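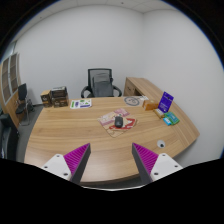 The desk where the quotes get read, with the mouse on its patterned pad.

About us

Hi, I'm Adwoa Quartey, and together with Ronaldo Paiva I run Brakgate. We help small companies plan and budget for their first robots. We don't build them and we don't sell them. We sit down with you before you sign anything, work out what the whole thing is going to cost, and tell you if we think you should wait a year.

I came to this from the buying side. I was the purchasing manager at Kercombe, a packaging plant, when we bought our first palletizing arm. The price on the quote was fine. Then came the fencing, the new air line, the floor repair, the pallet sensors and a training course in another state, and by July I was in my boss's office explaining where the other half of the budget had gone. (He was nice about it. I still have the spreadsheet!) Ronaldo was the integrator's project lead on that same job, so he was the person on the other end of my grumpy phone calls. We got along anyway, and a couple of years later we started this company.

What we do all day

Mostly we read. Quotes, spec sheets, service contracts, lease terms, more quotes. When a client sends us three offers for what's supposed to be the same cell, we rebuild them into one sheet so the lines match up -- you'd be amazed how often one supplier puts the gripper in the base price and the next one has it under options on the last page. Then we call the suppliers and ask the boring questions. How long for a spare wrist motor? Who pays travel on a service visit? Is the software a one-time license or does it renew?

After that we write you a plan. It has a budget for the purchase, a separate one for everything around it (power, guarding, floor space, training), and a running budget for the years after. We put in the dates when money has to leave your account, which your bookkeeper will like more than anything else in there.

Ronaldo does the site visits. He brings a tape measure and safety shoes and wants to see the loading dock first, because he once watched a crate sit outside in the rain for want of a wider door. I do the numbers and the arguing.

Who we work with

Our clients are mostly shops with one or two shifts and no automation engineer on staff. Kołodziej, a family bakery supplier, came to us wanting 8 arms. We went through their orders line by line and they bought two, plus a decent conveyor, and they're adding a third next year out of regular cash flow. Itutov, who make garden fittings, had the opposite problem: they'd been putting off a machine tending cell for so long that the overtime was costing them more than the lease would. That one was a short conversation.

We've gone through 798 quotes since we opened, and yes, I log every one. It's how we know when a price looks off. We keep the log private, so your supplier's numbers never end up in front of another client.

How we charge

A flat fee, agreed before we start. We take no commission from manufacturers or integrators, and we turn down the fancy dinners too (Ronaldo is a little sad about that). A first plan usually takes us six weeks, longer if we're waiting on suppliers, and we'll tell you early if it's dragging.

If you already have a quote sitting in your inbox and you just want a second pair of eyes, we do that as well. Send the whole thing, including the terms and conditions pages, and one of us will call you back. Mornings are best for me. Ronaldo picks up any time before 6, unless he's under somebody's conveyor.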